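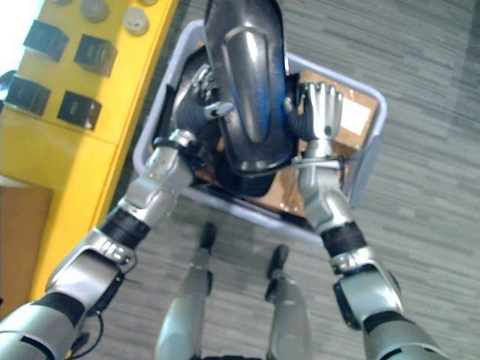 What do you put in the bottom of a bin before a shiny part goes in?

Cardboard, cut to fit flat, with the clean side up. I've tried towels, foam and an old yoga mat, and I keep going back to cardboard.

I've been clearing out my unit at Itthorpe since March and I'm finally at the fun stage, where everything gets a bin! I love bins. I love them more than I should. I started with 30 from Grorkar and went back for more when I saw how much trim and bodywork I'd been keeping under blankets, behind doors and (sorry, Joyce) on top of her filing cabinet.

The glossy stuff is what scares me. Flat painted pieces you can lean against a wall and forget, but anything long and curved with a ridge down the middle wants to rock, and every time it rocks it rubs. So now each one gets a bin to itself, laid corner to corner if it's too long to go in straight, and it's fine if the end sticks out past the rim. What matters is that nothing else goes in on top. I used to drop the bolts in with the part so they wouldn't get separated – great idea until you hear them sliding down the slope. Bolts go in a zip bag now, and the bag gets taped under the bin.

Kamarul told me to leave the old shipping labels on the cardboard and just write on them. He's right, it's so much quicker than peeling. Black marker, part name, which side of the vehicle, done. If I write on the bin itself I regret it by the next season.

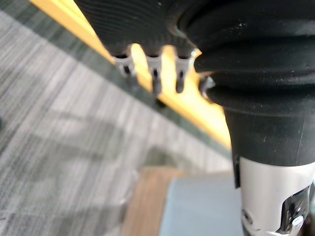 The carrying is its own little skill. Both hands, one on each side, and if the piece is top-heavy let a hand come over onto the piece itself so it can't tip. Farah carries hers hugged to her chest and has never scratched a thing, but she also wears a fleece in August and I can't live like that. I go slowly and I keep the floor clear. The striped carpet was the best money I spent on the whole place, by the way. On the old concrete one slip meant a chip, and I had a rear fender with a chip the size of a dime that I looked at for two years.

Then there's the yellow. I am so happy with the yellow! It was Azlan's pick and I thought it would be like working inside a school bus, but it wakes the whole place up, and black and gray look fantastic next to it. Dials, little square boxes, anything dark just pops. If you're choosing between yellow and a sensible beige, get the yellow.

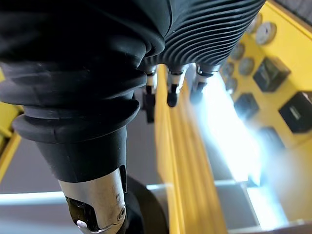 Round dials and square meters on all that yellow.

Next up is the chrome, which I've been putting off. Syafiqah swears by wrapping it in old pillowcases before it goes near cardboard, so I'm on the hunt for pillowcases. I've found 6 so far and one of them has dinosaurs on it.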